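Stoff ist schwieriger als Metall

Jedes Jahr im September stellt sich in unserer Robotik-AG dieselbe Frage: Was sollen die Schüler mit den Armen machen? Die naheliegende Antwort lautet Würfel stapeln. Würfel haben gerade Kanten, sie geben nicht nach, und wenn man sie an eine markierte Stelle legt, liegen sie dort auch beim nächsten Durchlauf. Nach zwei Nachmittagen klappt es, alle sind zufrieden, und beim Tag der offenen Tür stapelt der Roboter eben Würfel.

Ich halte das inzwischen für verlorene Zeit, jedenfalls ab dem zweiten Halbjahr. Eine AG, die sich zwölf Monate lang nur mit harten Gegenständen beschäftigt, lernt vor allem, den Arm an feste Koordinaten zu fahren. Das kann man auch am Bildschirm üben.

Seit dem vergangenen Schuljahr arbeiten wir deshalb mit Taschen. Den Vorschlag machte Anayeli Figueroa, damals in der zehnten Klasse. Die Aufgabe nennt sich bei uns Projekt Collet und lässt sich in einem Satz beschreiben: Zwei Arme sollen gemeinsam eine Stofftasche vom Tisch nehmen, halten und wieder absetzen, ohne dass sie herunterfällt.
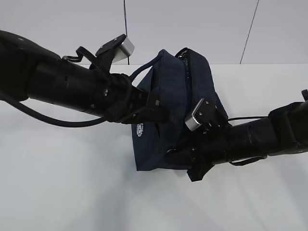

Von Serpil Keskin
Die Autorin unterrichtet Informatik und Technik in Gerndale und leitet dort die Robotik-AG.

Zwei Greifer an einer weichen Tasche bringen fast alles durcheinander, was die Gruppe vorher für erledigt hielt. Drückt der linke Finger in die Seitenwand, wirft der Stoff Falten und die ganze Tasche kippt. Der rechte Greifer findet dann an der programmierten Stelle etwas anderes vor als beim letzten Mal. Wer die beiden Arme getrennt programmiert hat, und das hatten wir zunächst getan, muss von vorn anfangen.

In den ersten Wochen ist das unerfreulich. Von 20 Versuchen an einem Nachmittag gingen anfangs 19 schief. Zwei Schüler sind damals in die Schach-AG gewechselt, was ich ihnen nicht übel nehme. Die anderen haben angefangen, die Fehlversuche aufzuschreiben, erst auf losen Blättern, dann in einer Tabelle, die Marisol Salinas angelegt hat. Darin steht, wo die Finger angesetzt haben, wie weit sie geschlossen waren und in welche Richtung die Tasche weggerutscht ist. Diese Tabelle ist für mich das beste Arbeitsergebnis des Jahres. Beim Würfelstapeln wäre sie nie entstanden, dafür gab es zu wenige Fehler.

Gegen unser Vorgehen gibt es Einwände, und einige davon sind berechtigt. Meine Kollegin Araceli Cervantes, die den Technikkurs der Unterstufe gibt, sagt, Anfänger brauchten früh einen Erfolg. Das stimmt. Unsere Siebtklässler stapeln deshalb weiterhin Würfel, sechs Wochen lang, danach ist Schluss. Araceli hätte gern länger. Wir haben uns darüber im Lehrerzimmer schon mehrfach gestritten und werden es wohl wieder tun.

Der zweite Einwand betrifft die Wettbewerbe. Beim Celtico-Cup, an dem wir seit Jahren teilnehmen, wird nach Zeit und Trefferquote gewertet, und die Gegenstände sind hart und genormt. Wer dort gewinnen will, übt mit dem Wettbewerbssatz und mit sonst nichts. Wir sind an jenem Samstag auf einem hinteren Platz gelandet. Einige Eltern haben gefragt, ob das sein müsse, die Schüler ebenfalls. Ich habe geantwortet, dass ich die Platzierung in Kauf nehme. Zufrieden war damit niemand so recht, und ich verstehe das auch, ein Pokal im Schaukasten hilft beim nächsten Antrag auf Fördermittel mehr als eine Fehlertabelle.

Trotzdem sollte man sich überlegen, wofür eine Schul-AG da ist. Die wenigsten Schüler werden später Roboterarme programmieren. Alle werden aber mit Geräten zu tun haben, von denen jemand behauptet, sie könnten greifen, sortieren, packen oder pflegen. Wer einmal einen Winter lang versucht hat, eine Tasche anheben zu lassen, hört bei solchen Behauptungen genauer hin. Montserrat Zavala aus der Elften hat nach dem Besuch bei der Firma Waller, die uns durch ihre Versandhalle geführt hat, als Einzige gefragt, was denn mit den Beuteln und Säcken passiere. Die Antwort war, dass die von Hand gepackt werden.

Von den Veranstaltern der Schülerwettbewerbe würde ich mir wünschen, dass sie wenigstens eine Aufgabe mit einem weichen Gegenstand aufnehmen. Ein Handtuch würde reichen, eine Mütze, ein Turnbeutel. Die Wertung wäre mühsamer, das ist mir klar. Man müsste sich einigen, wann ein Stück Stoff als gegriffen gilt und ob ein Zipfel auf dem Tisch schleifen darf. Über genau diese Fragen diskutiert unsere Gruppe seit Monaten, und wir schicken unsere Regeln gern zu. Sie passen auf eine Seite. Der Absatz über die Henkel ist noch nicht fertig.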